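3.2 Sorting at the desk

We followed waste from two office floors at Hillstead through May. Staff on both floors had the same small bins, emptied each evening and weighed by Gráinne Breathnach. The 70 desks produced nearly 470 kg of mixed waste. Paper made up the largest share – most of it clean enough to recycle – and food packaging came second. Moving the paper trays closer to the printers made little difference to either figure.
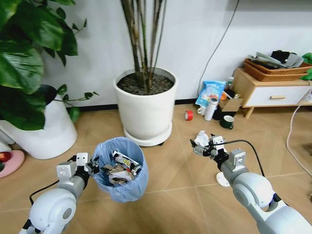
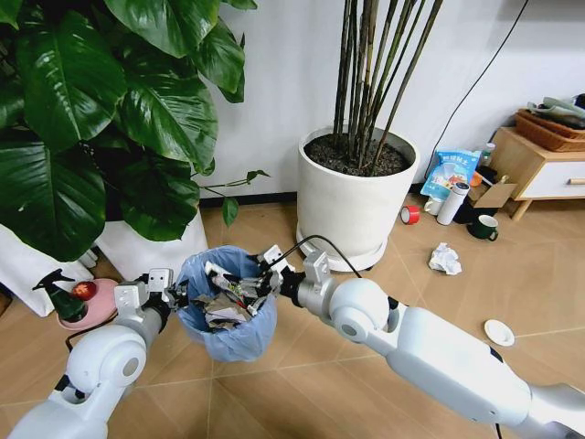
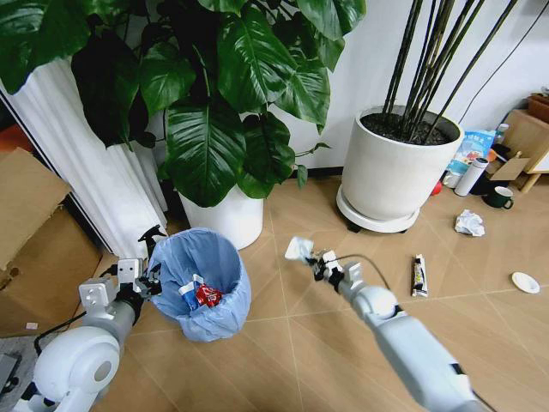
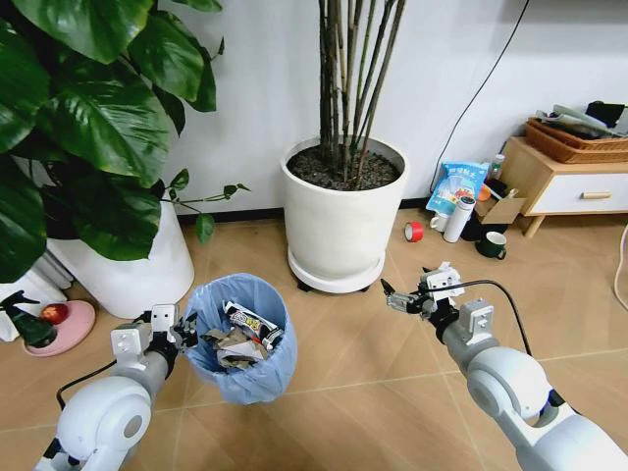
Figure 4. Lined bins with discarded material inside.

Why was clean paper still thrown in with mixed waste? Most staff told us the desk bin was nearer than the paper tray.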